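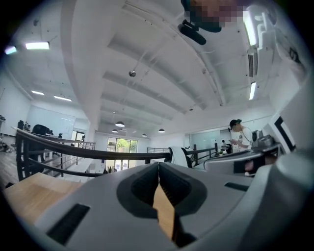 Talwood Hand-Held Gripper, Class Set

Two-jaw gripper tool in gray, held and worked by hand. Sold to school clubs and college courses that teach robot handling by demonstration. Students pick up, move and place objects with the tool, and the recordings are used later in the term to train an arm.

Item no. 701
Sold as: set of 3 grippers
Recommended group: two students per gripper
Age: 14 and up with an instructor present

In the set
Grippers, assembled
Spare jaw pads
Hex keys
Charging cables
Printed lesson binder, 126 pages
Storage case

Camera and memory cards are not included. See the Morikawa mount kit if your club already owns cameras.

Course use
The lesson binder was written by Ysaline Pruvost and Gholamreza Tehrani for the Ommont student robotics course and revised in February. It has 32 table exercises, starting with blocks and cups and ending with folding a towel. Each exercise fits a single class period, setup included. Teams entering the Jatico student challenge can use the last section as practice for the sorting round.

Setting up
Clear a table that students can reach from both sides. Open and close the jaws fully before the first recording. Keep sleeves and lanyards out of the jaws. One student holds the gripper while the other resets the objects and keeps the log sheet. Switch after ten tries.

Care
Wipe jaw pads with a dry cloth. Do not use alcohol on the housing. Replace pads when the surface turns shiny.

Ordering
School purchase orders accepted. Replacement pads and cables are sold separately. For questions about the lesson binder, write to Simin Yazdani, class sales.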